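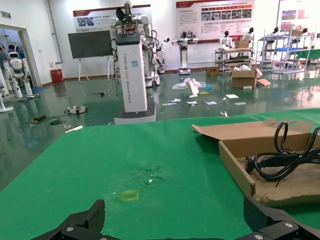
Cable sorting table, main hall: green cover, open box with one black cable.

Stores notes: power leads and cardboard boxes

The loose leads from the Medatlow move are now being sorted on the covered table in the main hall. Bernardo Pacheco has written up the method so that Ellholm and Curnovow can follow the same one, and the main points are given below.

Leads come out of the bulk box singly. Pulling from the top of a tangle tightens whatever is underneath, so find a plug first, free it, and work back along the cable from there. If a lead will not come after a few turns, leave it and start on another.

Each freed lead is laid in loops following the natural curve of the cable. Do not wind it round the hand and elbow, as this puts a twist in every turn and the lead will kink when it is next run out. Keep the plug end on the outside of the coil, where the fuse rating can be read without undoing anything.
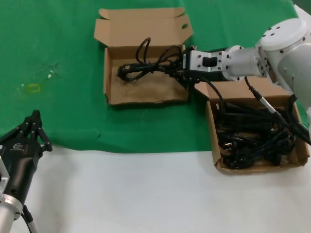 Ties are hook-and-loop only. Plastic zip ties have been used in the past and several sheaths were nicked when they were cut off. The new ties are from Kocsis, in packs of 100, and 2 packs have been put in the stores cupboard - please sign for a part pack as well as a full one.

Boxes should be shallow and open-topped, with the lid flap folded right back. A deep box holds more but the bottom layer is never looked at. Torn rims are acceptable for sorting, though not for shelving. 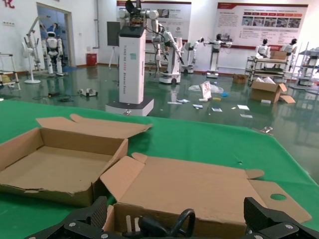 Leads with a damaged plug or sheath go to Abílio Paiva for testing and do not go back in any box, even for the afternoon. Adaptors and signal cables are outside this exercise and will be dealt with in August.

Labels are to be fixed 200 mm from the plug, written in capitals, with the length first and the site second.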